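I've had the Vunix two-jaw gripper kit on the bench for five months now, and I keep getting asked whether it's worth the money, so let me put it all in one place and then I can just send people the link.

Short version: yes, with a budget sheet next to you before you order.

## What we were shopping for

We take in old servers at our shop in Avville, pull the parts that still have some life in them, and sell those on. The boards are the slow bit. Memory comes out fast enough by hand, but processors are fussy, and after a full afternoon of them my fingers are useless and my mood isn't much better. So last November I started pricing up an arm with something decent on the end of it (I'd been reading catalogs in bed for weeks by then, don't judge me).

It came down to Vunix and Morkside. Morkside makes a lovely gripper, really lovely, but you buy the wrist mount, the cable set and the software license separately, and by the time I'd added it all up I was looking at nearly double the Vunix. Their sales page hides this pretty well! Ask for a full quote in writing before you fall in love with anything.

## The kit itself

It's black metal plates and brackets, held together with hex-socket screws you can get to without taking the whole thing off the arm. I've changed jaws 11 times so far and I'm down to a few minutes each go. The jaw plate with the toothed edge is the one I use for processors. It grabs the sides and you don't need to squeeze hard, though I'd still set the force limit low and creep up from there. The default was way too keen for my taste.

The wrist camera mount comes in the box, which surprised me. The camera doesn't, which also surprised me, and not in a nice way. Budget for one. A small cheap one is fine for this work because you're only ever looking at something a few inches off.

What I don't love: it's bulky. Around a CPU socket you've got memory slots on both sides and the retention frame in between, and the lower body of the gripper blocks a lot of the view. You learn to come in at an angle. I also wish the manual were longer than three pages, two of which are safety warnings.

## What it really cost us

I'm not going to print our exact numbers, but here's how the money split up, biggest first:

- the arm, bought used from a dealer in another state
- the gripper kit
- the bench and the clamps to keep a chassis still (I forgot this completely in the first plan)
- an Eberhard driver set, since the cheap drivers chewed up screw heads
- camera, cables, spare jaws

The bench line is the one to watch. I had it down as zero because we already owned a table, and the table wobbled. Everything you teach the arm goes out the window when the table wobbles — ask me how I know. We ended up spending more than 5 percent of the whole budget on a heavy steel bench and having it bolted down.

Put aside money for your own time, too. It took us three weeks of evenings before the kit was doing anything I'd call work. We still run it with a person right there on the screwdriver, and I'd plan on that for at least the first year. If your spreadsheet says the thing pays for itself by summer with no one standing next to it, your spreadsheet is having a nice daydream.

## Would I buy it again?

I would. I'd order two sets of spare jaws with it this time, as shipping on small parts is silly, and I'd hold off on the extended warranty until I'd used the kit for a month (you get 60 days to decide). For a small shop doing Dell boards and the like, it's the right size and close to the right price. If you only see a handful of servers a month, keep your money and buy the nice drivers.

Updated 07/04/2020 with the bit about spare jaws.

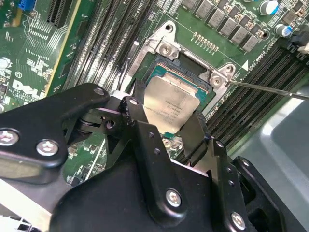
Marlowe: We went with Morkside last year and you're right about the quote, the license renewal alone nearly sank it for us. Did Vunix charge you anything yearly? I've got a budget due and can't find it anywhere on their site.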